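Family Law Basics – Week 3 handout
Dividing property when a marriage ends
Notes by Cirilo Rosales. Bring to section, we will mark them up.

Last week was custody. Now the stuff – house, cars, savings, debts. Two big systems in the US:

Community property (a handful of states). Most of what either spouse earns or buys during the marriage belongs to both. Starting point usually half and half, though not every one of these states insists on an exact split.

Equitable distribution (most states). Judge divides in a way that's fair. Fair does not mean equal! Students lose points on this every single term.

First step in both: sort everything into piles. Marital or separate. Separate usually means owned before the wedding, or a gift or inheritance to one spouse only. Everything else, assume marital until somebody proves otherwise.

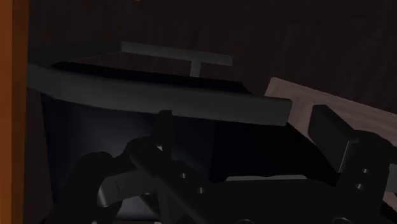
Commingling. Inheritance goes into the joint checking account, gets spent on groceries and the roof, more paychecks go in on top. Can you still trace it? If not, it may have turned marital. Tracing = bank statements, deeds, closing papers. The spouse claiming separate property generally has the burden.

Growth in value. House bought before marriage, worth more at divorce. Was the growth passive (market went up) or active (one spouse put in work or marital money)? Active growth is often shared. Passive often isn't. Check your state, the rules realy do differ.

Practice problem, the Ferraro marriage:
Lia owned a condo in Civcombe before the wedding. Mortgage was $2,040 a month, paid out of the joint account the whole marriage. Marco redid the kitchen himself. Title always in Lia's name only. What does Marco have a claim to, and under which system is it stronger? Don't stop at title – title alone rarely settles it.

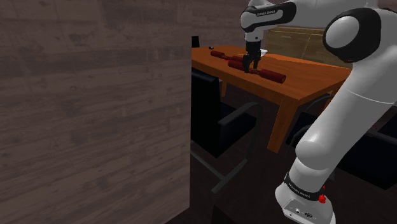
Factors judges look at in equitable states: length of marriage, age and health, earning power, who looked after the kids, what each side put in (homemaking counts), wasting of assets. Some states consider fault, many don't.

Debts get divided too. But the decree doesn't bind the bank. If both names are on the card the lender can still chase either one. Remedy is agianst the ex, back in family court.

Retirement accounts: the part earned during marriage is usually on the table. Many workplace plans need a separate court order (QDRO) before the plan will pay the other spouse. IRAs work differently, see the Mancuso reading.

Due next session: answer to Ferraro, 2 pages max. Read Ottavio Mancuso, first 30 pages of the packet, skip the tax part for now. Late work by email only.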